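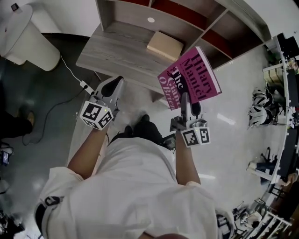
Handheld grippers - progress report no. 2 to the Furneck small builds fund

January 19, 2023

Hi all, and thanks again for the money and for being so patient about the October report, which came in late and was mostly me complaining about hinges. This one is cheerier, I promise!

Where the build stands

Both hand-held grippers are together and in use at the Cunwood workshop. I hold one in each hand, squeeze, and pick things up the way I want the arms to do it later on. Each one has a marker cube mounted on it with printed black and white squares, so the tracking software can work out where my hands are. The body is grey plastic and the fingers have black rubber on the tips, which made a huge difference. The first fingers we printed had bare tips and anything glossy just slid straight out of them (I dropped a lot of mugs. Sorry, Cunwood kitchen).

What we've been picking up

Books, mostly. The shared shelf at the workshop is full of paperbacks and they turn out to be a great test - thin, a bit floppy, slippery covers, and they swing if you pinch them in the wrong spot. The pink Hilary Mantel, The Giant, O'Brien, is the one I reach for most. You can pinch it on a slant and still carry it, and I want plenty of those awkward grabs in the recordings along with the nice straight ones.

So far I have 276 recordings saved. Of those, 12 are no good, all from the same afternoon, when I'd put a marker sheet on the wrong face of a cube and didn't catch it until I was home. I've kept them in a separate folder in case they can be fixed. The sheets now have a little arrow in the corner, so I have no excuse next time.

Money

The parts order from Numside came in under what I'd budgeted, mainly thanks to buying the rubber as one sheet and cutting it myself. I put the difference toward spare hinge pins. That's a change from the plan you approved, so please shout if it's a problem. Receipts are in the shared folder, except the one for the cables, which I'm still chasing.

What's slow

The Huet software, which is our name for the bit that turns my hand movements into arm movements, still loses a cube whenever I twist my wrist too far. It picks it up again, but with a jump, and a jump is a nasty thing to send to an arm. I've spent 7 evenings on it and I'm maybe halfway there. My forearms also get tired way sooner than I expected! I'd like to shave some plastic off the handles before the next long session.

Next up

Lighter handles first, then the wrist twist problem, then a slow replay of one book pickup on a single arm with the speed turned right down. I'd also like to get more people's hands into the recordings, since mine are on the small side and the grip shows it.

I'm not asking for any more funds this time. If you'd like to come by Cunwood and have a go with the grippers, just send me a message and I'll clear an hour.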